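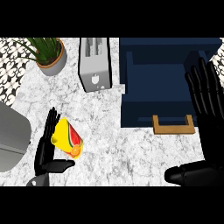

Kazue Nomura says the date on a carton of juice is the least interesting number in her line of work. The numbers she cares about are the fill temperature, the oxygen left in the headspace and the time a pallet spends on a loading dock in the sun.

Nomura runs shelf-life testing at Pilteda, a contract laboratory in Drokberg that works for small and midsize beverage producers. The lab holds 2586 retained samples at present, sorted by product, batch and storage condition. Most are fruit juices in paperboard cartons. The rest are plant-based drinks and a few sauces.

"People assume we wait for something to grow," she said. "With a shelf-stable juice, growth is rare. The product is acidic, it has been heat treated, and the package is sealed. What limits the shelf life is chemistry. Vitamin C goes down, the color goes brown, the flavor flattens out."

The usual study at Pilteda runs in two parts. One set of cartons is stored at room temperature for the full claimed life of the product. A second set goes into a warm cabinet, where the same reactions run faster. Results from the warm set are used to estimate what the first set will do.

Nomura is cautious about the second part. The estimate assumes that every reaction speeds up by a similar factor, and they do not all behave that way. Browning responds strongly to heat. Oxygen passing through the carton wall responds less. A warm cabinet can therefore make a juice look worse on color than it will ever be on a store shelf, while saying little about the seal.

"I will give a client an accelerated result," she said. "I will also write on the first page that it is an estimate. Some of them remove the first page."

Oxygen is the subject she returned to most often. A paperboard carton has a thin barrier layer inside, and the barrier is only as good as its folds. In a series completed last year for Imai, a juice packer, the lab compared 48 cartons from one filling line with 54 from another. The juice and the carton stock were the same. Cartons from the second line lost vitamin C noticeably faster. The cause was traced to a worn sealing jaw, which left a small channel in the bottom corner.

"You could not see it and it did not leak," Nomura said. "Juice stayed in. Air came in. We found it with dye."

The dye test is simple. A technician empties and rinses the carton, cuts it across the middle, and applies a colored penetrating solution along the inside of the seams. After a few minutes the outer layers are peeled back. Any line of color running through a seam marks a path. The test destroys the sample, so it is done on a schedule, and the intervals are a matter of negotiation with the packer.

Small cartons are harder than large ones. They have more surface for each ounce of juice, and more seam as well. A single-serve carton will usually reach its color limit before a family-size carton filled on the same day. Many producers still print the same number of months on both.

Asked whether that was a problem, Nomura said it depended on where the number came from. If it was set by the small carton, the large one has a margin. If it was set by the large one, she would want to see the data.

Her advice for the home kitchen was brief. An unopened carton should be kept away from the stove and out of direct sun. After opening, the printed date no longer applies, and the storage instructions on the side panel do. She finishes hers within 3 days, whatever the panel allows.

Pilteda will open a second storage room at its Wutgate site in September. It will be held at a constant temperature, with humidity control added for the plant-based drinks. Nomura expects the first four months to be spent mapping the room with data loggers before any client samples are moved in.

Comments

hallgren_p
Did she say anything about glass? I would expect the headspace to matter more there.

Dottie M.
I have been putting opened juice back in the cupboard next to the oven for years. Moving it tonight.

linefour
Worked on a filler for a long time. Sealing jaws get changed when they fail, and a slow leak of air is not counted as failing. Good to see it written down.

hallgren_p
@linefour How often were yours inspected?

linefour
Every shutdown, on paper.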